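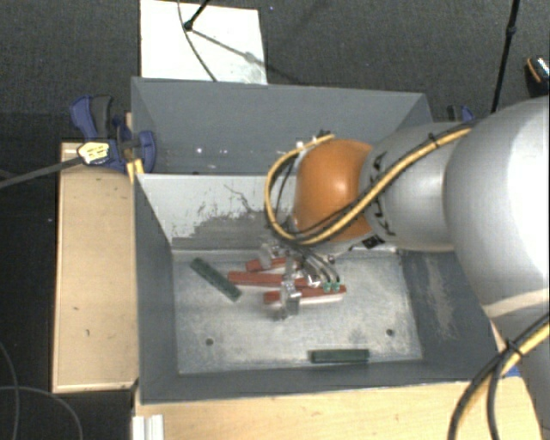

Small bars in the front compartment of a metal bin.

Plarkby Surplus Materials Exchange: Frequently Asked Questions

Last updated: 2/15/26

What is the Exchange?
The Plarkby Surplus Materials Exchange accepts usable leftover materials from local businesses and households and makes them available to schools, nonprofit groups and registered individuals. It is operated by the Plutwood Trust. The Exchange does not buy materials and does not act as a broker between members.

Who may register?
Any resident of Plarkby or Drimside aged 18 or older may register as an individual member. Schools and nonprofit groups may register from any location, provided that one named adult is responsible for the account. Businesses may donate without registering but must register in order to collect.

Is there a fee?
Individual membership is $30 per year. Schools and nonprofit groups are exempt. Materials are charged by weight at the rate posted at the service desk on the day of collection. Fees are not refunded if a member moves out of the area during the year.

What materials are accepted?
The Exchange accepts metal, lumber, tile, fabric, cardboard tubing, hardware and sealed containers of water-based paint. Items must be clean enough to handle without special equipment. Lengths over eight feet can be taken only by prior arrangement.

What materials are not accepted?
We cannot accept pressure-treated lumber, solvents, batteries, mattresses, broken glass or any item that has held fuel. Electrical goods are not accepted in any condition. Donors who are unsure should send a short written description before traveling. Items left outside the gate after closing are treated as dumping and will be reported to the city.

How do I arrange a donation?
Small donations that fit in a passenger car may be brought to the Howlader Street entrance during opening hours. Larger donations require a completed Form 2, which is available at the desk or by mail. Please allow five working days for a reply. Collection from business premises is offered within Plarkby only – Drimside donors must provide their own transport.

May I reserve an item?
Members may reserve up to three items for two days. Reservations are made in person or by telephone and are recorded under the membership number. An item not collected by closing time on the second day is returned to general stock. Material sold by weight from open bins cannot be reserved.

Can the Exchange tell me the grade or strength of a material?
No. Materials are sorted by general type and size. We do not test them, and labels supplied by donors are passed on without checking. Members should not use Exchange stock for lifting, structural work or contact with food unless they have had it tested at their own expense.

Will the Exchange cut materials to size?
Lumber can be cut once per piece at no charge. Metal and tile are released as they are. The cutting service ends one hour before closing.

Are children permitted on site?
Children under 12 may enter the fabric and paper rooms with an adult. They are not permitted in the yard or the metal hall. School groups may visit all areas by appointment, and closed shoes are required for every visitor.

When is the annual closure?
The Exchange closes for inventory during the first full week of May. Donations cannot be received during that week, and reservations made before it will be extended by the same number of days.

How may I raise a concern or appeal a decision?
Concerns should first be raised at the service desk. If the matter is not settled, members may write to the site manager, Maxence Maillard, at 784 Howlader Street, Plarkby. Written replies are normally sent within 30 days. Please include your membership number and copies – not originals – of any receipts.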